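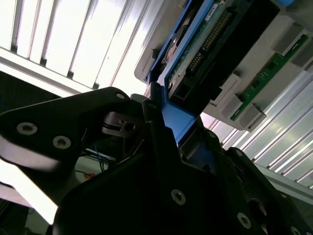
A blue drive carrier at the server chassis.

Ksawery Bednarek has put the kettle on twice before we sit down, and apologises both times for the mugs. He has spent most of his working life looking after other people's files -- parish registers, choir recordings, the minutes of clubs that folded long ago -- and these days he runs the Clustbridge Sound and Paper Archive from two rooms above a shoe repairer's. I had come to ask him how ordinary families ought to keep their photographs and letters, and I stayed a good deal longer than I had meant to.

"People come in with a carrier bag," he says, "and they always start by saying it's probably nothing. Then out comes a grandmother's recipe book, or a wedding on cine film, and you can see they've been worrying about it for years."

His own worrying began in Estomberg, where he grew up, and where his uncle kept 200 glass negatives in a garden shed. The roof let in the rain one October and 60 of them were lost. Ksawery was a boy and helped to carry out the boxes. "My uncle didn't shout or anything. He just kept holding them up to the window, one after another, and putting them down again. I can still tell you which streets were on some of them."

I asked what he tells the carrier-bag people to do first, expecting a lecture on scanners. He laughed and said he tells them to find a soft pencil.

"Write on the back who it is! Lightly, near the edge, and the full name, please, because 'Mum at the seaside' is only any use while you're alive. I have a whole drawer of Mums at the seaside." The scanning can wait for a wet weekend, he thinks, whereas an aunt who remembers the names may not be so easy to get hold of later on.

After the pencil comes the copying, and here he is stricter. He likes three copies of anything that matters, with one of them in somebody else's house, and he likes them looked at once a year.

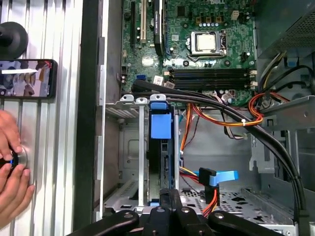

"A disk in a cupboard feels safe, and that's the trouble with it," he says. "You shut the door and you think, well, that's done. Then five years go by and you can't find the lead, or the machine you made it on has gone to the tip, or it simply won't start up. So I say pick a day, a birthday will do, and open a few things. Have a look at your old holidays. It's hardly a chore, is it?"

He is fond of paper too, and rather cross about sticky albums, the sort with the clear film that goes yellow. The Szewczyk family brought him a shelf of them last winter and it took weeks to coax the prints free with dental floss. Among them was a letter from a bakery called Pillwood, offering a great-aunt her first job at a wage he read out to me with real delight. It had been tucked behind a picture of a dog.

Does he keep his own family's things in good order? There was a pause, and a glance at the top of the wardrobe in the back room, where I could make out a suitcase.

"I've done my mother's side," he said. "My father's side is in there, and I did buy the pencil."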